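Quand j'ai commencé à annoter mes cours du soir, j'avais sept ou huit couleurs de surligneur dans ma trousse, et je m'en servais un peu comme un enfant se sert d'une boîte de feutres neufs : avec un enthousiasme énorme et aucune méthode. Mes pages étaient magnifiques. À la relecture, par contre, impossible de me rappeler si le orange voulait dire « important », « à vérifier » ou simplement « j'avais envie d'orange ». C'est Toshio Katayama, mon voisin de table à l'atelier de Kikedthorpe, qui m'a montré un soir de mars ses propres polycopiés, marqués en deux couleurs du début à la fin. J'ai essayé dès le lendemain et je n'ai plus changé.

Je vous raconte donc comment je m'y prends, avec les petits réglages que j'ai ajoutés en route (et quelques ratés, vous verrez).

## Préparer la table

Avant tout, je débarrasse. Le téléphone part dans une autre pièce, la tasse de thé va sur l'étagère — j'ai déjà perdu un chapitre entier de droit à cause d'une tasse de thé — et je garde à portée de main mes deux surligneurs et un crayon à papier. Les autres couleurs restent au fond du tiroir. Si elles traînent à côté de vous, vous les prendrez, je vous le promets ! 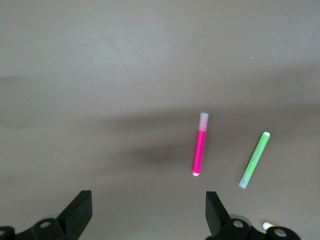
## Le rose et le vert

Un rose et un vert, donc. J'aime ce couple parce que les deux teintes ne se confondent jamais, même le soir sous une lampe un peu jaune, alors que mon ancien duo jaune et orange me jouait des tours dès que la lumière baissait. Voici la répartition que j'utilise :

- **Rose** : ce que je dois savoir par cœur, c'est-à-dire les définitions, les dates, les formules.
- **Vert** : ce qui m'aide à comprendre, un exemple bien trouvé, une comparaison, la phrase où tout s'éclaire.

Vous pouvez inverser, bien sûr. Choisissez une bonne fois pour toutes et écrivez la règle au crayon à l'intérieur de la couverture, parce qu'après deux semaines de vacances on l'oublie très bien.

## La lecture en trois passages

1. **Lisez sans rien marquer.** Une section entière, bouchons fermés. C'est le passage le plus pénible quand on a la main qui démange, mais au premier tour tout paraît important.
2. **Relisez au crayon.** Un petit trait dans la marge, très léger, en face de chaque passage qui vous arrête.
3. **Surlignez.** Ne reprenez que les passages cochés, d'abord tous les roses, ensuite tous les verts. On pose un surligneur avant de prendre l'autre, et on évite ainsi les hésitations au milieu d'une ligne.

Pour vous donner une idée, mon manuel fait 441 pages et j'ai laissé 157 pages sans la moindre couleur. Au début cela me faisait mauvaise conscience, comme si je n'avais pas travaillé !

## Quelques détails qui comptent

Testez toujours sur un coin de la dernière page. Le papier de mes cahiers Grullora boit beaucoup, et l'encre passe au verso si j'insiste ; un seul trait, assez rapide, suffit largement. Si vous avez pris des notes au stylo, laissez-les sécher avant de surligner, sinon tout bave et la pointe du marqueur se salit. Quand cela arrive quand même, je frotte la pointe sur un brouillon jusqu'à ce que la couleur revienne propre.

Rebouchez à chaque pause, jusqu'au clic, et rangez les marqueurs à plat. Je tiens ce conseil de Przemysław Grabowska, qui vend de la papeterie chez Okabe et qui a eu la patience de m'écouter me plaindre de mes pointes sèches.

Pour les fiches de révision, enfin, je recopie uniquement le rose. Le vert reste dans le livre, et j'y retourne quand une définition ne me parle plus.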